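Visit report: comparing hand grippers at Itix, Grusberg
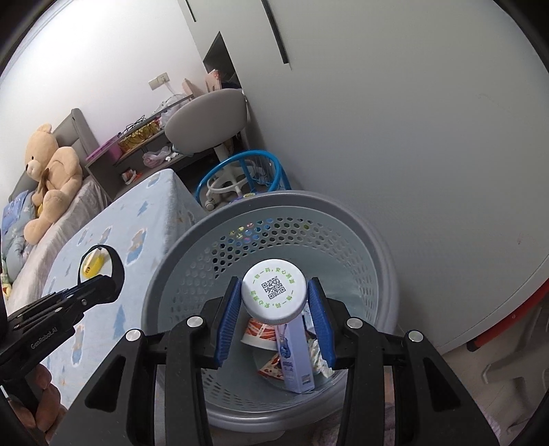
2 min read

Jul 29, 2019

I was two days in Grusberg to try hand-held grippers, and I write down my notes before I forget them. Our team at Harix must choose one type before November, and the data sheets did not help us much.

Itix does not have a big hall. Most of the trials are made in normal furnished rooms, and I found this a good idea. On a clean test bench every gripper looks fine. Next to a bed with cartoon bears on the sheet, over a laundry basket with paper cups and wrappers, you learn more quickly what the fingers can do.

The task I liked the most was the bottle cap. It is small and light, and it has a ridged edge. The fingers with the blue rubber pads can hold it upright, so that the printed QR code on the top stays free for the camera. For us this is important, because we want to read codes during the grip. The other gripper had the text GenRobot.AI on its arm and a curved jaw with a yellow pad inside. I used it mostly with the left hand. With the curved jaw I felt more safe on cartons, but for flat things I preferred the straight fingers.

Paper was the most difficult for me. A crumpled wrapper gives no resistance, and I always closed too much. After almost 200 grips my thumb was tired, and I would ask for a softer spring.

On the second day we looked at the cameras. Itix showed us recordings with a Haslinger controller, 394 of them from one week. The picture was sharp near the fingers, but white objects in front of a white wall are hard to separate. I asked if the exposure can be fixed by hand. It can, but only before the start.

The price for a pair was given as 3000 euros without the controller. I found this a little high.

Open points for us: spare pads, weight of the cable, and if the left gripper can be ordered alone. The train back from Grusberg goes only every hour, so check the time before you leave.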